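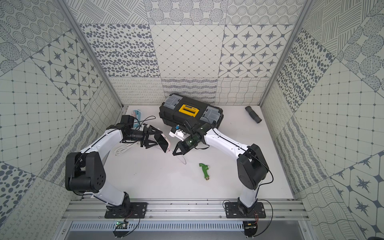 Cason two-arm bench cell

Sold and supported by Didano
Page written by Gijs Dierckx, who builds and fixes these things. Updated July 9, 2023.

Hi! If you've landed on this page you're either thinking about buying a Cason or you already own one and something's making a funny noise. Both sorts are welcome. I've put the buying stuff first and the upkeep stuff after it, and I've tried to keep it in the words I'd use on the phone.

What you get

Two arms on one aluminum rail, a black mounting plate under each, grippers fitted, a white work floor and the tiled walls. The tile patterns come in a mixed set (ovals, compass stars, dotted circles, scribbles, all grey on white) and the cameras use them to work out where they are. We pick the mix. You can ask for favourites and I'll do my best, but please don't send me a drawing of the whole wall. One fellow in Caltodton did and it took me an evening to sort out.

The floor measures 800 mm front to back. The rail is 1,237 mm long and comes drilled, so there's no marking out to do at your end.

Price is $1,985 for the frame, floor, wall and rail kit. Arms are quoted separately, as most people who call me already have a pair sitting in a cupboard.

Setting it up

Get the rail level before anything goes on it. I use a cheap spirit level and a bit of patience. Then the mounting plates, finger tight, then the arms — and get a second person for the arms, please, they're awkward to hold and turn a bolt at the same time. Once both are standing, snug the plates down a little at a time, going corner to corner.

The small circuit boards go at the front, one near the base of each arm. Run the red and black wires to the plates with a bit of slack in them. I've had three cells come back to the shop with wires pulled tight as a guitar string, and every one of them had the same fault: arm drops out halfway through a reach, comes back when you jiggle it. Leave slack!

Up at the wrist, the black cable wants a loose loop as well. Turn the wrist by hand through its full travel with the power off and watch the loop the whole way round. If it catches anywhere, move the clip and try again.

First jobs to try

Start with something big and soft that doesn't matter. When that's boring, move on to the stuff people keep in drawers. My usual bench-test kit is a phone in a pale pink case, a couple of white cords, a garden hose nozzle and a toolbox with a yellow handle. The phone is a nice one for two hands because you can pass it from one gripper to the other and get a feel for how hard each is squeezing. Set the grip force low and creep it up. I've cracked one screen in my life and it was my own, so I speak with feeling.

Cords are harder than they look. A thick one in a tie mostly behaves itself, and a thin one left in a heap grabs at everything.
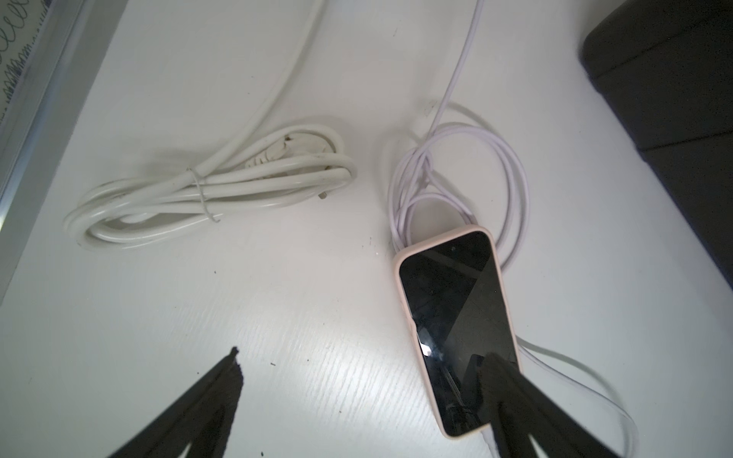 So go slow, come down from above, and keep the fingers a bit open until you're nearly on the thing. If a finger tip picks up a loop you didn't ask for, stop the arm and back out the way you came in. Don't lift and hope.

Looking after it

Wipe the floor with a damp cloth before each session. Gloss white shows every speck, and grit ends up under the fingertips, where it slowly chews the edges. The tips do wear. Run your thumb along them every so often, and when they feel ragged, swap them. A set of 8 tips comes in the Willems spares bag and each one is held on by a single screw.

In March I go over the whole cell properly, and I'd suggest picking a month of your own. Mine goes like this:

Power off, wait a minute, unplug.
Check every bolt on both mounting plates.
Vacuum the slots in the vent panel below the rail.
Look along each cable for shiny or flattened spots.
Wipe the tiles with water only. Spray cleaner lifts the print.
Power up and home one arm at a time.

If an arm homes crooked, check the plate bolts again before you touch any settings. Most of the time one's worked loose and the arm is leaning a hair. If it still isn't right, note which joint is off and which way, and send me that with a short video.

Repairs and spares

Boards, tips, tiles, plates and wiring are all kept on the shelf at Didano and usually go out the next day. Shoulder joints I'd rather do myself, so pack the arm folded, with foam around the gripper, and put your phone number inside the box as well as on it.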